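Sorting and Storage Room, Endmont Centre
Gallery updated 1/2/22

The Clorkitdale Community Workshop maintains a sorting room at its Endmont centre, where small parts and stationery are organized for loan to member groups. The pictures on this page show the divided plastic trays now used at the work tables. Enquiries about the collection may be directed to Tiina Manninen at the front office, extension 1467.

Divided tray on the white work table, with a small red item set down beside it.

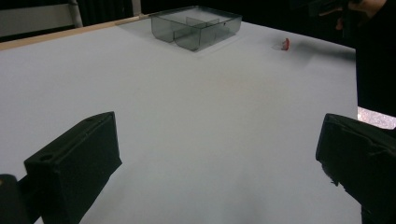 May member groups borrow a tray without its contents?
Trays may be borrowed empty for up to 3 weeks. A request form must be left with the front office 5 days before collection.

Labels are kept separately and are not to be fixed to the inner dividers. Groups returning mixed contents are asked to sort them by size before handing the tray back – the colour of a part is not used for filing. The layout of the compartments was settled in January, following a review by Aino Niskanen and Tapio Juntunen. Larger articles belong in the open section, and fasteners, clips and similar pieces in the smaller ones.
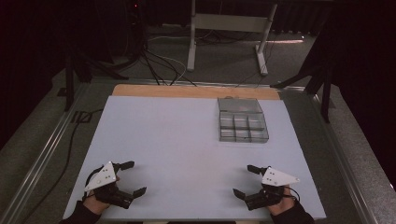
Clear organizer with one large compartment and six small ones, Endmont sorting room.

Loan hours are posted at the centre entrance.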